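Ticket 151
Queue: Demo support
Site: Zasar, ground floor demonstration area
Equipment: Serance arm, two-finger gripper, wrist camera
Priority: 2
Status: Open, monitoring

Summary
Arm stops with a "target not confirmed" message during the tabletop routine. First reported at 10:40 on the morning of the Drerkel visit. Routine completes if restarted by hand.

Reported behaviour
Arm homes normally. It moves to the approach position, closes the gripper, waits, then stops. No collision flag and no joint fault. The operator restarted twice before the visitors came in and once while they were watching. Visitors were told the arm was re-checking its position, and the talk continued.

Checks carried out
Power and network cables reseated at the controller. No change.
Gripper opened and closed from the pendant over full travel. Normal.
Fingertip coverings checked for slip. Right one slightly creased, left in place.
Wrist camera exposure read back as automatic. It should be fixed for this site, as the background behind the table is very bright.

The layout was left as set for the visit: black dish rack with the green, blue and cream plates standing in it, and the small apple-like fruit in front of the rack. Wrist view saved with the gripper low and the fingers together.
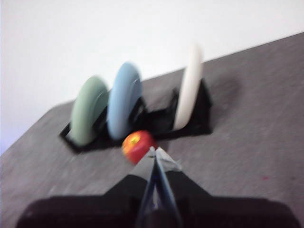 Exposure was then fixed at the value from the September set-up sheet and the approach speed reduced one step. The routine ran 4 times without stopping. With exposure returned to automatic it stopped on the second run, same message. Fixed value restored and saved to the controller.

Cause
Probable: exposure setting lost when the Kwiatkowski profile was loaded for the rehearsal. That profile does not store camera values — it takes whatever the controller defaults to. Not proven, as the log only goes back to the last power cycle.

Blur on the plates may also play a part. Settling time before capture is now 3 seconds. Previous value was not written down.

Outstanding
Add camera values to the Kwiatkowski profile, or remove it from the list on the demo controller.
Replace right fingertip covering before the open day.
Confirm whether the afternoon group gets the same routine or the short one.

Update, 15:20
Afternoon group had the short routine. No stops. Ticket to stay open until the profile has been changed and tested from a cold start.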